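Hillow market hall to reopen fish counters in June after cold-room refit

May 6, 2026

The covered market in Hillow will return its fish and shellfish counters to full service in June, once work on the shared cold room is finished. The 18 produce and bakery stalls in the hall are trading normal hours during the work.

The old cold room ran on a single compressor and held fish, dairy and cut fruit in one space. The replacement, supplied by Saltano, has two separate chambers. Fish will be stored on drained ice at 32 to 34 degrees Fahrenheit. Dairy and cut fruit go in the second chamber, set at 38 degrees.

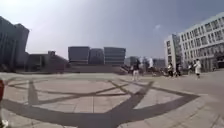

Each chamber has its own door alarm and temperature log. Readings are saved every few minutes and can be checked by stallholders from the market office.

Jérémie Pons, who manages the hall, said the main fault in the old layout was the delivery route. Crates of shellfish came in through the same door as bread and vegetables, and the door stood open for long periods before lunch. Under the new plan, seafood deliveries use the north entrance and must be unloaded by 7 a.m.

Until the counters reopen, the fishmonger Lacroix is selling a reduced range from a refrigerated unit near the east door. Whole mackerel, hake and mussels are available most mornings. Oysters and live crab are not.
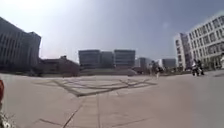

Stall rents will rise by about 2 percent to cover running costs. Mortimer Boateng, who sells cheese and cured fish under the Wadska name, said the increase was lower than he had expected, but that he wanted a written schedule for compressor servicing before signing a new lease.

The lunch tables at the back of the hall are also being moved. Seating will go from 36 places to 43, and customers will be able to have fish bought at the counters grilled to order for a fixed charge. The charge has not been set.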